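**Presseinformation**
Velstead, 2. September 2019

# Zu Fuß durchs Moor, mit dem Boot zu den Vögeln: Auf Bronness öffnet der Küstenweg

*Neue Wanderroute mit Übernachtung in einfachen Hütten - Anmeldungen für die kommende Saison ab sofort möglich*

Wer einmal frühmorgens am Hafen von Velstead gestanden und auf das erste Boot nach Bronness gewartet hat, kennt das Geräusch: Noch bevor die Insel richtig zu sehen ist, sind die Dreizehenmöwen zu hören. Bislang blieb den meisten Gästen nur ein Tagesausflug, um diesem Lärm nachzugehen. Mit dem neuen Küstenweg können sie nun bleiben. In vier Etappen führt die Route vom Südhafen über die Moorebene und die Klippen bis zur Nordbucht, und wer abends die Schuhe auszieht, tut das mitten im Brutgebiet der Regenpfeifer und nicht auf dem Festland.

Der Reiseveranstalter Dolisix hat den Weg zusammen mit der Schutzgebietsverwaltung Bronness und der Bootslinie Van Hecke entwickelt. Die ersten Gruppen gehen im Juni auf Tour, wenn die Papageitaucher an den Nordklippen ihre Jungen füttern und es auf der Insel kaum noch dunkel wird.

## Alte Pfade, neu verbunden

Ganz neu ist an der Route nur wenig, und darüber freuen sich die Beteiligten besonders. Große Teile verlaufen auf den Wegen, die früher zu den Torfstichen führten. Manche waren im Gelände noch gut zu erkennen, andere fanden sich nur auf einer alten Flurkarte wieder. Im feuchtesten Abschnitt, zwischen dem Schwarzen See und der Schäferei, liegt jetzt ein Bohlenweg von über 600 Metern Länge. Er hält die Füße trocken und die Torfmoose unversehrt, und wer sich zwischendurch hinkniet, findet gleich neben den Bohlen Sonnentau und Moosbeere.

„Ich bin den Abschnitt am See im Winter, im Frühjahr und bei einem Nebel gegangen, in dem ich meine eigenen Stiefel kaum gesehen habe“, sagt Wendy Bramwell von der Schutzgebietsverwaltung. „Er ist jedes Mal anders. Im Mai steht das Wollgras so dicht, dass man glaubt, es habe geschneit. Und wenn die Sumpfohreule aufsteigt, bleibt die ganze Gruppe stehen, ohne dass jemand etwas sagen muss.“

Im Westen folgt der Weg der Klippenkante mit gehörigem Abstand. An einigen Stellen zweigen kurze Stichpfade zu Aussichtspunkten ab, hinter niedrigen Trockenmauern, die Wind und Blicke gleichermaßen abhalten. Von dort sind Trottellummen, Tordalken und Eissturmvögel aus einer Nähe zu beobachten, für die man andernorts ein starkes Fernrohr braucht. In der Brutzeit bleiben einzelne Stichpfade geschlossen. Welche das sind, entscheidet die Verwaltung von Woche zu Woche, und die Wanderführer geben es beim Frühstück bekannt.

## Schlafen zwischen Heide und Brandung

Übernachtet wird in zwei Hütten, der Schäferei im Inselinneren und dem Lotsenhaus über der Nordbucht. Beide sind schlicht geblieben. Die Wände der Schäferei bestehen aus Feldstein, das Dach ist mit Grassoden gedeckt, und geheizt wird mit einem Ofen, um den sich abends erfahrungsgemäß alle Socken der Gruppe versammeln. Strom gibt es für Licht und Kochstelle, ein Mobilfunknetz gibt es nicht. Dafür hört man vom Bett aus die Bekassinen meckern!

Das Lotsenhaus liegt heller und windiger. Durch das große Fenster der Stube geht der Blick auf die vorgelagerten Schären, auf denen sich bei Ebbe die Kegelrobben ausruhen. Ein Fernrohr steht bereit, ebenso ein Regal mit Bestimmungsbüchern und das Beobachtungsbuch, in das sich jede Gruppe eintragen kann. Die alten Jahrgänge, von den Lotsen noch mit Bleistift geführt, liegen in Kopie daneben. Neben Wasserständen und Schiffsnamen ist darin auch vermerkt, wann im Frühjahr die ersten Seeschwalben eintrafen.

Für die Küche ist Agustina Vergara verantwortlich, die auf Bronness seit Jahren Brot backt und nun die Verpflegung der Wanderer übernimmt. Auf den Tisch kommt, was Insel und Hafen hergeben: Gerstenbrot, geräucherter Fisch, Lammeintopf, Rhabarber in jeder denkbaren Form. Vegetarische Gerichte stehen jeden Abend bereit und müssen nicht eigens bestellt werden.

„Nach einem Tag im Wind schmeckt eine Suppe einfach größer“, sagt Vergara. „Ich habe Leute am Tisch sitzen sehen, die drei Teller gegessen und dann gefragt haben, ob noch Kuchen da ist. Natürlich ist noch Kuchen da.“

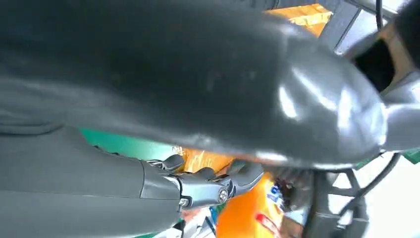
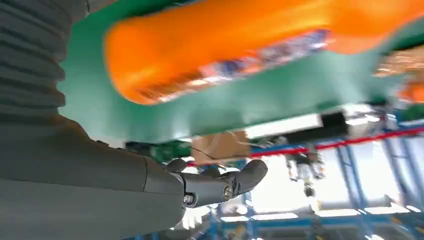
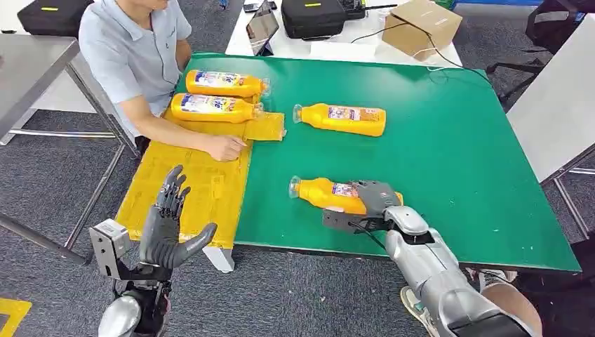 *Fotos: Dolisix. Abdruck bei Nennung der Quelle honorarfrei.*

## Mit dem Boot unter die Klippen

Zum Programm gehört eine Ausfahrt mit der Bootslinie Van Hecke, die auch die Überfahrt von Velstead übernimmt. Am Steuer steht Ruairi Laing. Er fährt an ruhigen Tagen bis in die Nähe der Nordklippen und stellt dort den Motor ab. Dann treibt das Boot eine Weile, und über den Köpfen herrscht Betrieb wie auf einem Großbahnhof: Lummen kommen mit Fisch im Schnabel herein, Jungvögel rufen, Skuas kreuzen am Rand der Kolonie und warten auf ihre Gelegenheit.

„Man riecht die Klippe, bevor man um die Ecke biegt“, sagt Laing lachend. „Manche halten sich erst die Nase zu. Zwei Minuten später haben sie es vergessen und wollen gar nicht mehr zurück.“

Ob die Ausfahrt stattfindet, entscheidet das Wetter. Bei starkem Nordwind bleibt das Boot im Hafen, und die Gruppe geht stattdessen mit ihrem Wanderführer in die geschützte Südbucht. Dort suchen Austernfischer und Steinwälzer im Tang nach Futter, und mit etwas Glück zeigt sich ein Fischotter. Am zuverlässigsten sind die Otter bei auflaufendem Wasser am frühen Abend unterwegs - versprechen mag sie auf Bronness trotzdem niemand.

## Kleine Gruppen, langes Schauen

Geführt werden die Touren von einem Team um den Biologen Balthasar Zaugg. Er hat die Etappen bewusst kurz gehalten. Sportliche Wanderer könnten die Insel deutlich schneller durchqueren, doch darum geht es bei diesem Angebot nicht. Zwischen den Hütten soll genug Zeit bleiben, um einen Trupp Goldregenpfeifer in Ruhe zu beobachten, Flechten unter der Lupe zu betrachten oder auf einem warmen Stein liegen zu bleiben, bis die Kreuzspinne ihr Netz fertig hat.

„Viele kommen wegen der Papageitaucher, und das verstehe ich vollkommen, ich gehe selbst bei jeder Gelegenheit hin“, sagt Zaugg. „Aber abends am Ofen erzählen die Leute dann vom Moor. Von dem Licht, von den Libellen über den Torfkuhlen, vom Brachvogel. Mich freut das jedes Mal, denn das Moor ist kein Gelände, das sich sofort zeigt. Man muss ein bisschen bleiben.“

Vorkenntnisse sind nicht erforderlich. Wer mitgehen möchte, sollte einen Tag lang auf unebenem Boden unterwegs sein können und sich an Regen nicht stören. Das Gepäck wird mit dem Geländewagen der Schäferei transportiert, im Tagesrucksack reichen Regenzeug, Fernglas und Brotzeit. Ferngläser können in begrenzter Zahl am Südhafen ausgeliehen werden. Hunde dürfen wegen der Bodenbrüter leider nicht mit auf die Insel.

## Was dem Schutzgebiet zugutekommt

Ein fester Anteil des Reisepreises fließt an die Schutzgebietsverwaltung. Verwendet wird das Geld zunächst für die Wiedervernässung der alten Torfstiche im Osten der Insel, wo Entwässerungsgräben verschlossen und flache Dämme aus Torf angelegt werden. Bramwell rechnet nicht mit schnellen Ergebnissen, sieht aber schon jetzt Anlass zur Freude: An den ersten angestauten Becken schwirren Torf-Mosaikjungfern, und in diesem Sommer balzten dort wieder Kiebitze.

Gäste, die mögen, können auf der Etappe zur Schäferei einen Abstecher zu den Becken machen und bei der Libellenbeobachtung helfen. Kescher, Becherlupen und Bestimmungstafeln werden mitgebracht. Die Funde gehen in die laufende Erfassung der Verwaltung ein, und im Herbst erhalten alle Beteiligten eine Zusammenstellung per Post.

## Anreise und Anmeldung

Velstead ist mit Bahn und Bus erreichbar, der Anleger der Linie Van Hecke liegt wenige Gehminuten vom Bahnhof entfernt. Die Überfahrt nach Bronness ist im Reisepreis enthalten, ebenso Unterkunft, Verpflegung, Gepäcktransport und Führung. Gewandert wird bis in den Frühherbst, wenn die Heide verblüht und die ersten Ringelgänse auf dem Durchzug in der Südbucht rasten. Termine und Anmeldeunterlagen sind im Büro von Dolisix am Hafen erhältlich und werden auf Wunsch zugeschickt.

Redaktionen, die den Weg vor Saisonbeginn kennenlernen möchten, sind herzlich zu einer Begehung mit Wendy Bramwell und Balthasar Zaugg eingeladen. Feste Schuhe bitte mitbringen, Gummistiefel stehen in gängigen Größen in der Schäferei.

**Pressekontakt**
Ingeborg Eder
Dolisix, Presse und Öffentlichkeitsarbeit
Am Hafen, Velstead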